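Kastgate Extending Table: Five Months In
By Yesenia Cuadros
Feb 3, 2021
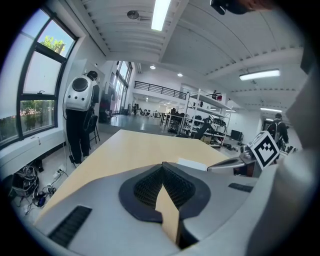
A light tan wooden table with a smooth, pale surface.

I bought the Kastgate table in August, after my old one finally came apart at the apron. The old table was a hand-me-down with turned legs and a finish like hard candy. It had been glued so many times that there was more glue than joint. I wanted something plain that would seat four most days and more when my sister's family came over, and I didn't want to spend more than I had to.

The Kastgate is made by Vitel, who also make the Skurent bench and a line of shelving I have never used. It comes in two sizes. I have the smaller one, which is 55 inches long closed. The leaf brings it up considerably, and with it in place we have had eight people at dinner without anyone sitting on a corner. I would not try ten.

Delivery

The table came in two boxes, and the heavier one weighs 105 pounds according to the label. The driver would only bring it as far as the front door. I live up one flight, so I opened the box in the entryway and carried the parts up separately with my neighbor. If you live alone or higher up than that, pay for the indoor delivery. I wish I had.

Packing was good. The top had thick cardboard on the corners and a foam sheet across the face, and there were no dents or scratches. One of the legs had a small chip on the inside near the bolt hole. You can't see it with the table standing, so I left it alone.

Assembly

The instructions are pictures only, on one folded sheet. They are mostly clear. The exception is step 5, where you fit the runners for the leaf. The drawing shows the runners from underneath and then, in the next panel, from above, and there is nothing to tell you the view has changed. I put mine in backward, found that the top would not slide, and had to take eight screws out again. Look for the small notch on each runner. It goes toward the center of the table.

Everything else took me a little over an hour. The hex key in the box works but is short, and my knuckles kept hitting the apron. I switched to my own. The bolts go into metal inserts, so you can take the legs off and put them back on without chewing up the wood. I have done that once already, when I moved the table into the other room for painting, and it went back together as tight as before.

Daily use

Closed, it is very steady. I work at it most mornings and it does not shake when I type or when somebody leans on the other end. With the leaf in there is a slight give in the middle if you press down hard. It has never bothered anyone during a meal, but I would not stand on it to change a light bulb.

The leaf stores separately. Some tables in this price range have a leaf that folds away inside, and I miss that. Mine lives behind the bedroom door wrapped in an old sheet. The two halves of the top pull apart easily with one person at each end. Alone, you have to walk back and forth and tug a little at a time or it goes crooked and sticks. Candle wax on the runners helped some.

The gap where the halves meet is thin, but it does catch crumbs. I run a butter knife wrapped in a dishcloth down it every week or so.

The finish

The finish is where I have my main complaint. It is flat and looks nice, and it hides fingerprints well. It is also thin. Coffee wiped up right away leaves nothing. Coffee left through a phone call left me a ring, and I still have it, though it has faded. A hot serving dish on a single cloth napkin gave me a cloudy patch the size of my palm. Use real trivets.

I asked Elvira Rivadeneyra, who refinishes furniture two towns over and did my mother's dresser, what she would do with it. She told me to leave it for a year, then sand lightly by hand and put on two coats of a clear hard wax. She also said to stop using spray polish, which I had been doing, and to wipe it with a damp cloth and then a dry one. The surface has felt less sticky after a few weeks of that.

How it compares

Before buying I spent some time in the store with the Ticona, which is the one most people seem to look at alongside this. The Ticona has a tougher finish and a fold-away leaf. It also costs $132 more and has a center pedestal, and I kept hitting it with my feet. If you have small kids who will paint and spill on the table, I think the extra money is fair. With four legs at the corners, the Kastgate is easier to sit at and easier to sweep under.

I have not tried the matching chairs. Mine are a mixed set and they all fit under the apron, including one with arms that did not fit under the old table.

Would I buy it again

Yes, at the price I paid. The frame is solid and the size suits my apartment. I would order the indoor delivery, and I would wax the top before putting it to use. Vitel sells replacement leaves and runners by mail, and when I wrote to ask about the chipped leg they offered to send a new one. I said no, but they answered within two days.

Recent Reviews
Skurent Bench: Better With a Cushion
Ticona Pedestal Table, First Look
Three Hard Waxes on Scrap Wood
Felt Pads That Stay On
A Folding Step Stool for Small Kitchens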